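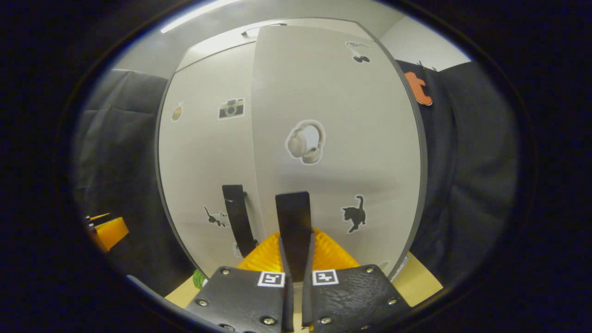
The tall cabinet and the yellow-orange container.

House diary, Sunday, April 26, 2020

The residents' meeting at Flullska agreed in December that the tall cabinet should be emptied, cleaned and set in order once a year, and that a written record should be kept in the house diary. The present entry is the first such record. The work was begun after breakfast and completed shortly before the evening meal, with an interval for lunch.

The cabinet is the large white one with two doors and dark grey edging. It reaches from floor to ceiling and has served as the general store of the house for as long as this diary has been kept. The stickers on it have been left in place. A proposal to remove them was considered at the same meeting and did not find support, and the writer records a personal satisfaction at that outcome.

All contents were taken out and laid on the long table and, when that was full, on the stairs. The upper shelves held winter bedding, two folding beds and the curtains from the old dining room. The curtains have not been hung since the windows were replaced and are too short for the present ones. They have been folded and set aside for Polla, the sewing group, which has asked for heavy cloth on several occasions.

The middle shelves gave the most trouble. Paper goods, candles, light bulbs and table linen had been put away together over a long period, and a packet of candles had softened and marked the cloth beneath it. The cloth has been soaked. It is not yet known whether the mark will come out. Light bulbs of a kind no longer used in the house were boxed for disposal when the collection point reopens.

The lower shelves contained cleaning supplies, the Inik floor polisher and its spare pads. The polisher was tested and runs, though with more noise than is desirable. Its manual was found inside a pillowcase and has been returned to the drawer.

The shelves were washed with warm water and a little soap, then left to dry with the doors open. The lowest shelf sags slightly at the middle and should not carry the polisher any longer. The machine now stands in the passage by the back door - a temporary arrangement, to be raised at the next meeting.

The yellow-orange container has been given a settled purpose. It is to receive small articles found about the house that have no evident place. Residents are asked to look through it at the end of each week. Anything left in it at the close of the month will be moved to the box under the stairs. Today it received a door wedge, a quantity of string, a glove and the lid of a pan which does not fit any pan in the kitchen.

Replacement shelf paper was ordered from Qiu in plain white. The sum of 40 was taken from the house fund for this purpose, leaving a balance of 2,110. The receipt will be fixed to the inside back cover of this diary when the paper is delivered.

The contents were returned in the following order: bedding at the top, linen and paper goods in the middle, cleaning supplies below. Labels have been written for the shelf edges but not yet attached, the tape having run out. The writer was rather tired by the end and the stairs have still to be swept. They will be done tomorrow before breakfast.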